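Visita à cozinha de ensaio da Griltano: tampas, vedação e perda por evaporação

Relatório de visita, 27 de agosto de 2018

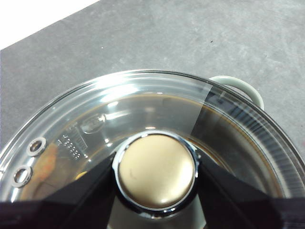

A Griltano mantém a cozinha de ensaio no piso térreo, separada do armazém por um corredor curto. A visita durou a manhã inteira e foi conduzida por Antigoni Kouris, responsável pelos ensaios de loiça de cozinha. O grupo inscrito era pequeno e houve tempo para acompanhar um ciclo completo, da pesagem inicial à lavagem.

O programa em curso compara tampas de vidro com respiro e tampas de vidro sem respiro, montadas em panelas do mesmo diâmetro. O critério principal é a massa de água perdida em fervura branda. O procedimento é simples: 500 g de água na panela, tampa colocada, aquecimento até à fervura, redução da potência e 17 minutos de manutenção. No fim, a panela sai da placa e volta à balança com a tampa, para incluir a condensação retida no vidro.

No ciclo a que assistimos, a massa final de água foi de 383 g. Perda de 117 g, um valor que a equipa considerou alto para aquela configuração. A repetição ficou marcada para a tarde, já depois da nossa saída, pelo que não disponho do segundo resultado.

Nas tampas com respiro, o orifício é guarnecido por um ilhó metálico. Kouris explicou que o ilhó protege o bordo do furo no vidro e facilita a limpeza, mas cria uma junta onde se acumula gordura. Nos ensaios com caldo, essa junta é inspecionada à lupa após cada lavagem. O laboratório regista também se o vapor sai pelo respiro ou pela folga entre o aro e o bordo da panela. Em duas das amostras em ensaio, a saída pelo aro era dominante, o que torna o respiro pouco relevante para o resultado.

O pegador central é avaliado à parte. A temperatura é medida no topo e na base, com termopar de contacto, em 4 momentos do ciclo. As tampas da série Anach têm pegador mais baixo do que as da série Ragnarsson e, segundo a equipa, aquecem mais depressa na base. Não vimos os registos.

A segunda parte da visita tratou de resíduos. Depois da água, as panelas são ensaiadas com um molho escuro à base de cebola, reduzido com a tampa posta. Interessa a altura da linha que o líquido deixa na parede interior e a facilidade com que sai. A leitura através do vidro foi abandonada em março, por dar diferenças entre operadores. Agora a tampa é retirada e a medição faz-se com régua, a partir do fundo.

A lavagem usa detergente Filtdale em dose fixa e esponja não abrasiva. As tampas secam na vertical, em suporte próprio, com o respiro para cima. Perguntei se a posição influenciava a água retida no ilhó. A resposta foi que sim, embora o efeito não esteja quantificado.

Notas práticas para quem se inscrever na próxima visita: calçado fechado obrigatório, bata fornecida à entrada, estacionamento nas traseiras do edifício. A ficha do método é entregue em papel no final. Convém pedir também a folha de pesagens em branco, que não vem incluída na pasta.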